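20 May 2020

Home late, feet aching, and I must get this down before it all runs together in my head. I have been to the open day at Lelier at last, after promising Nuwan Weerakoon since the winter that I would come, and I am so glad I didn't wriggle out of it! It took me two buses and a long walk past the Gison warehouses (I went wrong at the gate, of course, and had to ask a very patient young man with a wheelbarrow), but I was there in time for a cup of tea and half a biscuit before they called the first group in.

Nuwan met us at the door in an ironed shirt, looking nervous. There were 18 of us in the group, mostly people from round about, and we were taken first to the long room where the older machines are kept. Jaanus Rebane gave the talk there. He has a slow, comfortable way of speaking and he let people ask whatever they liked, which meant that one gentleman asked about pensions for quite some time. I learnt that the big grey one by the window weighs 275 kilos and came from a bakery, where it used to shift trays. I should have liked to see it do that. Jaanus patted it on the side as he went by, the way you would a cow.

Then upstairs, which was what I had really come for. Nuwan's part of the work is all done on the computer, with a made-up arm in a made-up room, and he had it showing on the big screen with the blinds half down.
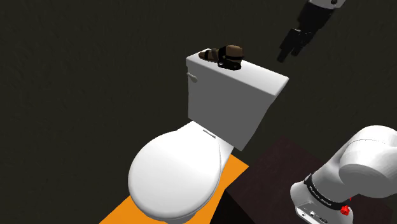 I had thought I would find the computer side dull next to the real machines, and I was quite wrong, I could have stayed there all afternoon. Nuwan explained that they set up little household jobs, picking a thing up or putting a thing down, and let the arm have a go at them over and over before anyone tries it with metal and motors. The rooms are very bare, and I told him his could do with a bit of wallpaper. The lady beside me wanted to know who on earth keeps a sandal on top of the toilet, if a sandal is what it was (I thought so too, with those black straps), and I said she had clearly never met my brother. Everybody laughed, and even Nuwan lost his nervous look after that. I asked him whether the black fingers could feel what they were holding, and he gave me a long answer about force and numbers of which I kept perhaps a quarter. He was so pleased to be asked, though, that I would have listened to twice as much.

Iulian Sandu was at the next desk and let two of the children move the view about with the mouse. The smaller one turned everything upside down and was delighted with herself.

Lunch was soup in the yard, with good dark bread. I sat with Wafula Nyaga, who I hadn't seen since the Sido days, and we talked for so long that we missed the second talk altogether. He says he is moving in June, nearer his daughter, and I have his new address on the back of the programme. Must copy it out properly before I lose it.

I bought a mug for 20 and wish I had bought two. The 28 bus was late going home and I stood all the way, with the mug wrapped up in my scarf. I shall write to Nuwan tomorrow to thank him, and ask for the name of that bread.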